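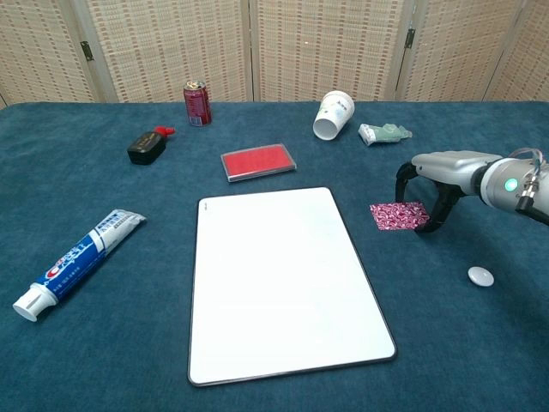

According to Kalliopi Obradović, a records system is judged on the day when somebody must find an old paper, and on the other days people hardly think of it. Gavum is a records management program for small and mid-sized offices. It is developed by Thambiah, a software company in Esstead, and it is used mainly for contracts, invoices and personnel files.

Origin
The program began as an internal tool for the Esstead office of Wimamora, a freight insurance agency. Mizanur Gazi and Parveen Sheikh wrote the first version to replace a shared folder, in which the same contract could be found under several names. Thambiah took over the code later and made it a product for sale. The company kept the original name, although its meaning was never explained in the manuals.

Retention schedules
The central idea of Gavum is the retention schedule. Each record belongs to one class, and each class has a period after which the record must be reviewed. The standard installation has 52 classes, and an office can add its own. When the period ends, the record is not deleted by the program. It goes to a review list, where a person with the right permission has 30 days to keep it, move it to the archive or approve its destruction. If no decision is made, the record stays on the list and a reminder is sent to the department head.

A record can also be put under hold, for example during a lawsuit or an audit. The hold stops the schedule -- also for copies and attachments -- until it is removed by hand.

Search and metadata
Every record has a title, a class, an owner and a date of origin. Other fields are optional. Full-text search works for typed documents and for scans with a text layer. Handwritten notes can be found only by their metadata.

Reception
Shengli Mao, in a review of the program, praised the hold function but found the permission settings difficult to learn. Dilani Siddiqui described the move of 337 file boxes to Gavum and wrote that choosing the classes took longer than the scanning. Import from other systems was criticized in both texts. A new import tool was released in September, and it reads folder names as suggested classes.

See also
Document management
Retention period
Audit trail

This page was last edited on 5 Dec 2024.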